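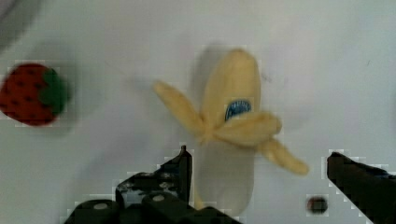
The Ondetti Play Kitchen Set is a collection of pretend food, tableware and cooking utensils for use in nurseries, reception classes, playgroups and children's waiting areas. It is offered on loan and for purchase through the Pestden Play Resource Service, and is intended for small groups working at a table. The food pieces were chosen so that children have something to do with them as well as something to name. The banana has a soft, fuzzy yellow surface and a peel which folds outward and down in separate flaps to show the pale fruit underneath, and it carries a small oval blue label of the sort found on fruit in a shop. The strawberry has a bright green leafy top and dark seed marks.

Catalogue number: 600
Range: Home and Shop Play
Suitable from: 3 years
Number of pieces: 16
Available: for loan or purchase

About the set

The set combines pieces from two ranges. The pretend food is taken from the Lahlou range and the kitchen items from the Nitent range. Both were formerly listed by the Service as separate entries, and settings borrowing one very often requested the other on the same form. They were brought together under a single catalogue number last September. Settings which already hold one of the earlier sets may continue to use it, and replacement pieces remain available under the old numbers until stocks are used up.

The pieces are supplied without a play cooker, sink or shop counter. Settings which have these will find that the set can be used with them, but an ordinary table is sufficient, and many practitioners prefer one, as children can then sit or stand on all sides and reach everything. A plain, light-coloured top is recommended where there is a choice.

Contents

Every set contains pretend fruit, other pretend food, a plate, a cup, and items for cooking and straining. The exact selection may vary a little from one set to another, as pieces are replaced from time to time with the nearest equivalent held in store. A printed contents card is kept inside the lid of each storage box and should be taken as the correct record for that box. Where the card and this page differ, please follow the card.

The pretend foods are not made to one common scale. A lime may be smaller than a child expects in relation to a cup, and the strawberries in particular differ in size. Staff have found this useful in sorting and comparing activities. Settings requiring food of matched proportions, for example for work on weighing, should ask for the Market Stall Set instead.

Suggested uses

Setting the table. Children lay a place for themselves or for another child, choosing what is needed and putting it where it can be reached. The activity may be repeated with a request attached to it: a place for somebody who does not like fruit, or a place for somebody who is very hungry.

Washing and straining. The colander has a handle at each end and can be held in both hands. Children may "wash" the fruit and carry it to the plate. Real water should not be used with the soft pieces.

Cooking and serving. The frying pan and the slotted spatula are used together. Turning a piece of food over in the pan, and then moving it to a plate without using the fingers, calls for a good deal of control of the wrist, and younger children will need time to practise. Adults are asked to allow spills and dropped food to be dealt with by the child in the first instance.

Peeling. The banana should be introduced with the peel closed. Most children will find the opening without help. Folding the flaps back into place afterwards is the harder task and is worth making part of the activity.

Sorting and naming. The colours in the set are clear enough for sorting by colour, and there is a sufficient spread of shapes for sorting by shape. A whole fruit and a halved fruit may be compared. Children learning English as an additional language have made good use of the set in pairs, one child asking for a piece and the other handing it over.

Clearing away. Please allow time within the session for the children to return the pieces to the box themselves. A session which ends with an adult sweeping everything off the table loses a valuable part of the exercise. 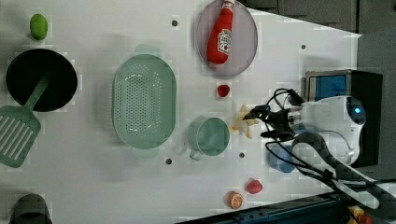

Marloes Martens reports that her group spent most of its first fortnight with the pan and the plate and took very little notice of the fruit, and she advises other settings to bring the set out in stages. In her view the full contents are "too much table for a three-year-old", and she now begins with four or five pieces and adds to them as the children ask for more. The Service supports this advice. The contents card has been revised to suggest a smaller starting selection, although settings are free to disregard it where older children are concerned.

Further comments from borrowers are kept with the catalogue entry at the Pestden office and may be read on request.

Arranging the table

A group of up to four children is the most the set can comfortably serve. With more than this number the plate and the pan tend to become a cause of dispute, there being only one of each in the box. Larger groups should book two sets — the loan form allows for this — and place them on separate tables.

The utensils are best laid out within reach of the children, with their handles turned inward from the edge. The food may be put out loose or grouped by kind. No particular arrangement is required. Practitioners working with children who are easily unsettled by change may wish to draw round each piece on a large sheet of paper and use the sheet as a mat, so that the pieces have a fixed place from one session to the next.

The set may also be used on the floor. In that case a clean mat should be put down first, and the soft pieces checked before they are returned to the box.

Care and cleaning

Soft pieces, including the banana, should be cleaned on the surface only, with a cloth wrung out in warm water and a little mild soap. They must be left to dry fully in the open air before being packed. Do not place them in a washing machine, a tumble dryer or on a radiator. The folds of the banana peel collect crumbs and should be opened out and brushed.

All other pieces may be wiped with the cleaning solution normally used in the setting. They should be rinsed and dried with a clean towel. The holes of the colander and the slots of the spatula can be cleared with a soft brush. The dishwasher is not to be used for any item, whatever it may appear to be made of.

Paper labels will in time become worn. A piece with a worn label remains in service, but a label which has begun to lift at the edge must be removed completely before the piece is given to a child.

Inspection and safety

The set is to be used under the supervision of an adult. It is not suitable for children under 3 years. Each piece should be looked over before and after every session, with attention to seams, handles and any part which can be pulled. Pieces which are split, cracked or losing their filling are to be withdrawn at once and returned to the Service in a sealed bag with a note of the box number.

None of the items is suitable for real food or drink, nor for heating. Children should be reminded of this where the set is used near a working kitchen or at snack time.

Missing pieces

Borrowers are not charged for the first missing piece in any loan. Further missing pieces are charged at the replacement price given on the contents card. Should a missing piece be found after the box has gone back, it may be posted or handed in and the charge will be cancelled. We would ask that pieces from other sets are not put in to make up the number. Recent returns have included a good many of these, and sorting them takes the store a considerable time.

Loan conditions

The set is lent for one half-term and may be renewed once if no other setting is waiting. Boxes are collected from and returned to the Pestden store. The box, when packed, can be carried by one person. A delivery service is available to settings without transport, and should be requested on the loan form at the time of booking.

Settings wishing to purchase should note that the set is sold complete with its box and contents card. Single pieces are sold only as replacements. Orders from groups of settings are accepted, and may be divided between addresses on one invoice, up to a limit of 100 sets in a school year.

Related items

Market Stall Set, with pretend fruit and vegetables of matched size
Tea Table Set, with cups, saucers and a pot
Folding Play Counter, for use with any of the above

Enquiries about the Ondetti Play Kitchen Set should be addressed to Mingxuan Xiong, Catalogue and Loans, Pestden Play Resource Service. Please quote the catalogue number and, where a set is already on loan, the number printed on the end of the box.

Page last revised 6 February 2018.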